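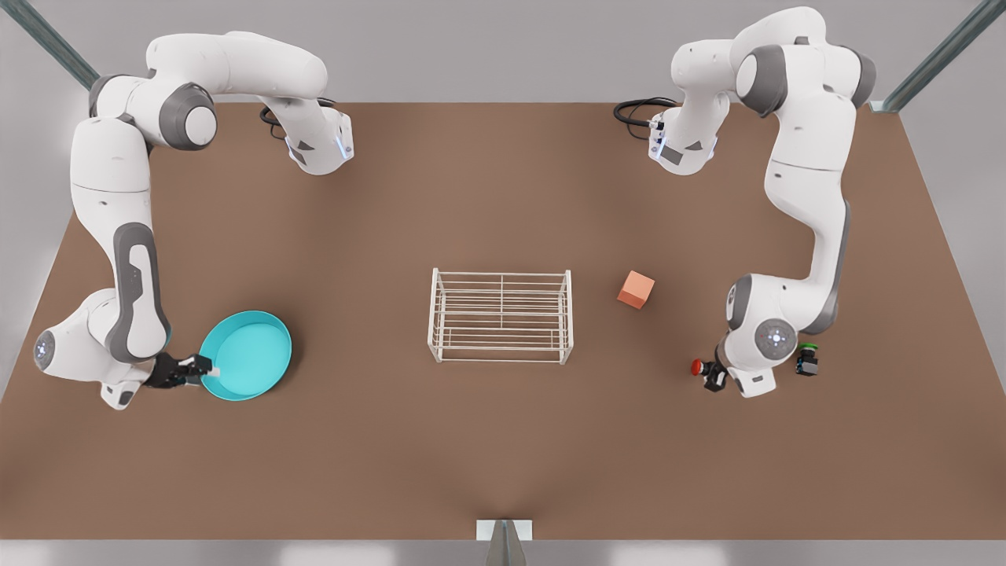
Switching the house over to one grocery order a month

February 2021

We live 6 miles from the nearest decent store and the road is bad in winter, so last fall I started doing one large order a month and filling in with milk and eggs from the farm stand. I said I'd write up how it went.

The first order came to $296, which was more than I had ever spent on food in one go. It didn't last the month. I had bought plenty of flour, rice and canned tomatoes and almost nothing to eat for lunch. By the third week we were having toast at noon and again at four.

The second time I wrote down what we ate for two weeks before ordering. Yasaman had told me to do this at the start and I hadn't listened. The list was shorter than I expected. We eat the same nine or ten dinners over and over, and the things I buy for variety mostly sit in the cupboard until they expire.

Vegetables are the hard part. Cabbage, carrots and onions keep fine in the back entry, where it stays just above freezing. Potatoes sprouted until I moved them away from the onions. Lettuce is gone by day five no matter what I do, so I quit buying it – we have slaw instead, and the kids complain less than I thought they would.

Bread I bake twice a week now. I tried freezing store loaves but the freezer is small and half of it is Eetu's venison. He gave us more than we asked for and I still have shanks in there that I don't know how to cook. If you have a recipe that doesn't need wine, send it.

The January order was $4 under budget and we ran out of coffee with three days left. I have doubled the coffee. I also added a second bag of oats and dropped the crackers, which go stale once the box is open.

Next I need to sort out the shelf in the entry. It leans, and the cans on the bottom row have started to rust where the snow melts off our boots. Vilho has some boards he says I can have when the road clears.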